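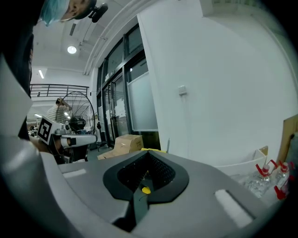 The Zoltine Mysteries, boxed paperback set

Complete in 4 volumes, in a slipcase
Published by Dankwa Books, Utbridge
Set No. 1 of the Dankwa Crime Shelf

I've wanted to put these back in print ever since I found the second one in a church sale with its cover hanging by a thread, and now I finally get to sell them to you! The Zoltine is a seaside hotel (long past its best, terrible soup) and all four books take place in or near it. The detective is the night porter. He's grumpy, he has bad feet, he reads other people's mail, and I'd follow him anywhere.

The books came out under the name of a pen-and-ink initial and nothing else, so I can't tell you who wrote them. I have my theories. I'm keeping them for the afterword in volume four, where you can skip them if you like your authors mysterious.

What's in the box

The Guest in the Linen Room. The first one, and the most old-fashioned. Body on page two, snow on the road to Udcombe, everybody stuck in the hotel with everybody else. If you read a lot of classic mysteries you may spot the trick with the dinner gong. I didn't, and I was pretty annoyed with myself.

Late Key. My favorite, the church sale one. It starts with a guest handing back the key to a room the hotel doesn't have. There's hardly any violence in it and it still kept me up until three.

A Widow at Udcombe. The porter takes a vacation, sort of. This one leaves the hotel for a village a few miles inland, and I know readers who think it's the weakest because of that. I think the inquest chapters are the best thing in the series, so there you go.

Last Season at the Zoltine. Longest of the bunch at 400 pages. Save it for the end, please. It gives away who did it in book one, right out loud, at breakfast.

How they're made

Sewn paperbacks with flaps, cream paper, and type big enough to read in bed without hunting for your glasses. The whole set runs to 1,240 pages. I went back and forth on the paper for ages and ended up with the slightly heavier one, so the box has some heft to it (don't drop it on your foot). The slipcase is plain dark green with the title on the spine side. Each cover has a line drawing of the hotel from a different direction, and if you set the volumes face up in order you get the whole building, fire escape and all.

The text follows the first printings. I fixed obvious typesetting slips, including a colonel who turned into a captain halfway down one page, and left the spelling and the odd commas alone. There's a floor plan of the Zoltine in volume one. The original had the stairs in the wrong place and I fixed that too, after a lot of muttering. 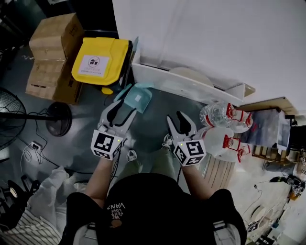 Teal dustpan on the dark gray floor.

Ordering

First run is 300 sets. Orders opened 2015-08-12 and boxes start going out in September. You can order from this page or pick up a set at the shop counter in Utbridge, where there's a copy out for browsing. I'm not splitting the box for now, sorry! If there are sets left over I may sell single volumes later, but please don't wait for that if you want all of them.

Gift wrap is brown paper and green string. Tell me in the order notes if you want it, and if you want a card put in, write out exactly what it should say.

Things people have asked me

Do I have to read them in order? The first three, no. See above about breakfast.

Are they scary? Not really. There's one nasty moment in a boiler room in Late Key and a dead seagull in book three. The dog is fine all the way through.

Is there an ebook? Not yet. I'd like to do one, and I need to figure out the floor plan first, which looks like a dropped waffle on a small screen.

Will you sign it? I only wrote the afterword, so it feels a bit silly, but sure, if you ask in the notes.

What's next on the Crime Shelf? A railway one. The contract isn't signed so I can't say the title.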